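# The Year I Stopped Buying Storage

I own too many tubs. Big gray ones, little clear ones, a wicker thing from a shop in Prundlow that sheds on the carpet. In April I decided I was done, and that whatever I owned would have to fit in what I already had.
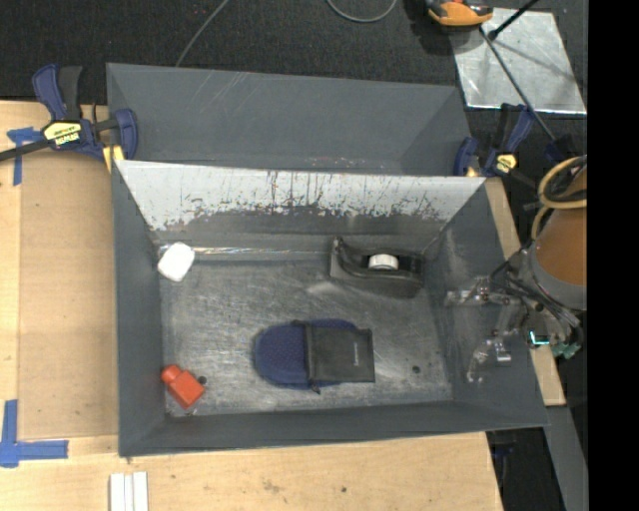 Nelly Chávez thinks I've got it backward. Get rid of the containers first, she told me, and the stuff will follow, because you can't keep 40 phone chargers if there's no place to hide them. I laughed, and then I went home and opened the hall closet (oh dear).

So I tried it her way! Two evenings, 17 bags, and one long drive to the thrift store in Bronelcombe, where the man at the counter gave me 70 cents off a lamp I had no business buying. I bought it anyway - it's a very nice lamp.

The kitchen is still a mess. I haven't touched the drawer with the takeout menus, and my sister wants her fondue set back before I give that away too. She's coming over Monday to look for it.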